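Subject: Re: [housekeeping] Making up beds against a side rail — order of work

To the list

Thank you for the replies last month. I have kept the part of the earlier message that still matters and put my answers under it.

On the July thread, a list member wrote:

> We have 11 rooms to turn round between guests and the beds with raised
> sides take far longer than the plain divans. The sheet goes on well
> enough, but the top cover never sits right next to the rail. It
> either rides up over the edge or drops into the gap and leaves a
> lump. Do others tuck it in before the pillows go on, or after? And
> what do you do about the nightstand? Ours stand close to the bed and
> there is no room to get an arm down.
>
> Also, is it worth buying the tucking paddles that were mentioned
> here before? Hevberg have them in the catalogue but the postage is
> nearly as much as the paddle.

We have 21 beds at the Tarnitz house and most of them are of this sort, white wooden frames with panelled ends and a rail along the side. I have tried the job in most of the ways suggested here and have settled on the following.

Strip the bed and take everything off it, including the pillows. Don't pile the pillows on the nightstand. They slide off, and then they have to be changed again. We use the chair.

Wipe the rail and the mouldings while the mattress is bare. Dust sits in the grooves of the panels and a dry cloth only pushes it along. A wet wipe folded in half and drawn along the groove with one finger gets most of it. Let the paint dry before any fabric touches it. On white paint you can miss a damp patch very easily, and the cover will pick up whatever was left behind.

Then fit the bottom sheet. Start at the corner by the nightstand, as it is the awkward one, and finish on the open side where you can pull. I used to do it the other way about and always ended up with the slack in the place I couldn't reach.

The top cover comes next, before the pillows. Lay it with more than you need on the rail side. Roll the spare back on itself along the length of the rail, so it makes a loose sausage, and then work down the bed a hand's width at a time, pushing the cloth into the gap with flat fingers. Keep the other hand on top of the part you have just done. If you push with your fingertips you get a row of dimples, and these show up badly on plain covers. Patterned ones are kinder. We changed to large floral prints two years ago for other reasons and I would not go back.

Stop when the fold lies level with the inner edge of the rail. It is tempting to go on pushing until nothing more will go down, but that pulls the pattern out of line across the rest of the bed and you have to start again from the middle.

Smooth from the centre outwards, then put the pillows on.

As for the nightstand, I leave it where it is. Moving it marks the floor, and it never goes back to quite the same spot. If yours really is hard up against the bed, pull it out once by the width of your forearm and leave it there for good. Guests have not complained. I do clear the lamp off the top first, having broken one with my elbow.

On timing, I wrote it down for one week because the office wanted to know. The whole round came to 58 minutes longer than it would have with divans, going by our old sheets. That was with one person working. With two it is quicker, but only if one stays on the rail side all the way through. Swapping sides halfway is no good.

On the paddles: we had the Manninen one, which is a flat piece of plastic with a handle. It is all right on deep gaps. On ours it was too thick and it scraped the paint at two of the corners, so it lives in the cupboard now. I have not used the Hevberg one and can't say. Somebody asked about the Fisteo clips as well. They hold a fitted sheet well enough, but they are no use for a top cover and they get lost in the wash.

Wipes: buy whichever are cheap, but check that they don't leave a film. Put a strip of black cloth over the rail after it has dried and see what comes off. We go through 93 packs in a season across the house, and that includes bathrooms. Keep the pack within reach while you are working and shut the flap, or the top few dry out by the third room.

One question of my own. Our quilted covers have started to go thin along the line where they are tucked, always on the rail side. I turn them end to end every wash, but of course that only moves the wear to the other half. Has anyone sewn a plain strip along the edge, and did it make the tuck too bulky? I have some spare sheeting that would do for it.

Picture attached, the tucking stage, rail side.

Tarnitz house, linen and rooms

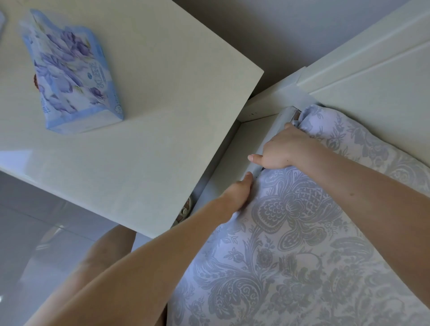
Tucking the patterned bedding in along the rail, wipes on the nightstand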